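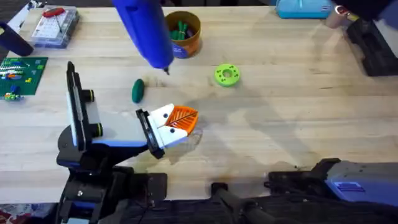
I put off redoing the fingers on the two-arm cell for most of the spring because I didn't believe they were the problem. Every forum thread about bad grasps ends with someone recommending soft printed fingers, and I have a drawer full of other things forums recommended.

Catness, the shop that sells the finger files, says the ribbed design "adapts to any shape." I doubt that. A ribbed wedge bends where the ribs let it bend and is stiff everywhere else. Mount it a little crooked and it adapts to the wrong side of the part. So before blaming the print I went after the mounts, the zero positions and the screws, in that order, and kept notes in the log I started on 1st July.

The mounts were bad. Two screws per housing, and on the left arm one of them had backed out far enough that I could turn it with a fingernail. I have read plenty of advice about thread locker on printed plastic and I'm still not sold on it. I swapped in longer screws and wrote the date on a strip of tape.

Zeroing was worse. The Grirosura software has a calibrate button that reports success no matter what you do to the arm while it runs. I leaned on the elbow during one pass, just to see. Success! After that I stopped using the button and went joint by joint with the arm held against its stops. It takes 21 minutes an arm if the coffee is already made.

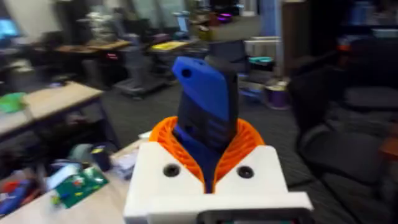

Shboul wrote in to say that I was wasting my time on zeroing, and that a flexible finger will hide 8 degrees of wrist error without anyone noticing. Maybe so. Hiding it is what worries me. An error I can't feel in the grip still shows up when one arm has to meet the other, and then I'm back to guessing which arm is lying.

I did run the old settings and the new ones against each other, 200 closes each, using the same part. The new ones dropped it less. I'm not going to print the numbers, given that I also cleaned the finger pads between runs like an idiot and can't separate the two.

What I'd like is a handoff check I trust, with both grippers on one part and neither of them dragging the other out of line. I currently do it by eye and by listening to the motors.

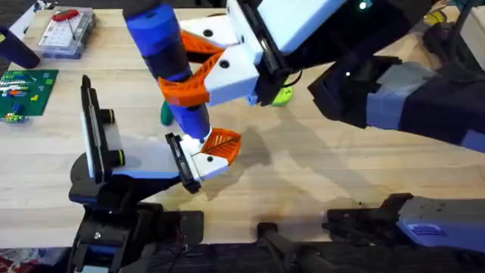 What I'm leaving alone for now

The Lomitz cable kit. It gets praised a lot, mostly by people who have just installed it. My cables rub a little at the wrist and I'd sooner look at them every week than bury them in a sleeve.

The finger prints themselves. The cycle counter says 1,959 on the current pair, and I can't find a crack in either one. When one splits I'll print the stiffer version and see if it deserves any of the talk. I still need to recheck the left housing screws.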